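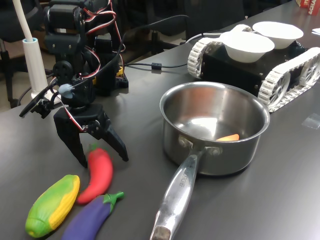 Pamstead Community Kitchen Opens Its Doors for a Season of Family Suppers

PAMSTEAD, July. After a long winter of planning and a good deal of paint, the Pamstead Community Kitchen is delighted to announce that its family suppers are back, and every household in town is warmly invited!

Suppers begin at 6 p.m. in the old Jelínek bakery, which now seats 80 guests at long shared tables (bring a cushion if you like a softer chair). Each evening is led by a home cook from the neighborhood, starting with Etenesh Lencho and her much-loved lentil stew. 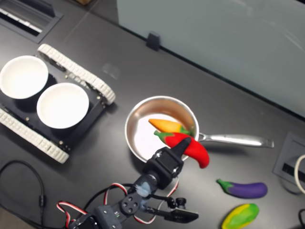
"I learned to cook by standing next to my aunt and getting in her way," said kitchen director Lorna Dalisay. "We'd love for children here to have the same chance, and we promise we don't mind a mess."

Cooking classes for children ages 8 and up will run before each supper, with 20 places per class. Slavica Živković will teach soups and dumplings, and Yabsira Kassa will take over in the fall with breads. 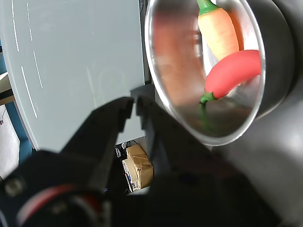
A polished stainless steel bowl.

Last season the kitchen served 903 meals, and the team is hoping for an even fuller house this time. Suppers are pay-what-you-can, and classes are free thanks to the kind support of Narnico, our neighbors on the square.

To save a seat or offer a recipe, please stop by the front desk and ask for Lemlem Gebreyes.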